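Canholm patchwork wall gets its first lines

Posted 5 p.m.

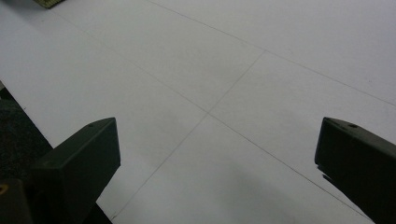
Layout work has started on the big patchwork wall piece for the Greltard building in Canholm, the one that's been talked about since the old tile panel came down. No color yet. No cutting either. For now it is all drawing, and pretty light drawing at that – three thin gray lines across a lot of white, two of them crossing, with big wedges left blank in between. More lines to come, then the shapes get lettered, then the color people get their turn.

The design is called Cilau. It's meant to look like fields seen from a hill, all slanted edges, hardly a square corner anywhere. Anyone who saw the small version in the Greltard lobby last winter will know the idea. That one was the size of a tea tray and in full color, greens and a rusty orange mostly. The new one goes up the stairwell wall and will be made of 40 separate pieces, fitted edge to edge like a puzzle and fixed to a backing.

Original plan was 17 pieces. That changed after a test fit in the stairwell, where the larger shapes wouldn't go round the turn by the second landing. Smaller pieces, more seams. The designers say they like it better anyway, the seams read as hedges and ditches from the bottom of the stairs. We'll see. The lobby version had hardly any and it looked fine to us.

Drawing is being done at full size, straight from a scaled sketch. Long straightedge, hard pencil, light hand. Lines that turn out wrong get rubbed out before anything is inked, and a few already have been, according to the studio. Slow going. Getting the angles to carry over from a sketch you can hold in one hand to something wider than your arms is the hard part – a small slip at one end is a big gap at the other. The long diagonals go in first and everything else hangs off them.

After that every shape gets traced, and the tracings become the patterns for cutting. Each pattern gets a letter and an arrow for which way is up. The arrow was added late, after the lobby version had one green piece put in upside down. It is still upside down, if you want to go look for it. Left side, near the bottom.

Materials are coming from Böttcher, on the corner across from the bus stop, which is supplying the boards and the paint at cost. The shop has had the color samples in the window for a couple of weeks and says people keep coming in to argue about the orange. There were 2 oranges in the running. The darker one won. Böttcher is also taking names for the painting sessions, paper list by the register, no phone sign-ups please.

Painting sessions are open to anyone over 12 and no experience is needed, just old clothes. Brushes provided. Younger kids can come with an adult and work on the practise boards, which they get to take home. Parking behind the Greltard building is tight so walk if you can, or use the lot by the school after hours.

The stairwell itself still needs a coat of plaster where the tile came off, plus new lights. The lights are ordered. The plaster is waiting on a dry spell, and that's the one part of the schedule that could slip. Stairs stay open in the meantime but the handrail on the wall side is off, so take the other one. The elevator is working again as of this morning.

If things go as planned the finished piece will be up in December, in time for the winter open house. No unveiling or speeches, the doors will just be open and there'll be soup. The small lobby version stays where it is for now. There was talk of selling it to pay for the lights but that seems to have been dropped, at least nobody at the front desk had heard any more about it.

One more thing – the studio is still looking for a couple of long metal straightedges to borrow until the drawing is finished. The one they have has a nick in it and it shows, every line they draw along that side picks up a little bump. Wood is okay if it's true. Leave them at the Greltard front desk with your name taped on and they'll get back to you when the layout is done. Same goes for good erasers, though you probly won't get those back.

Correction: a earlier version of this item said the piece was going in the lobby. It's going in the stairwell.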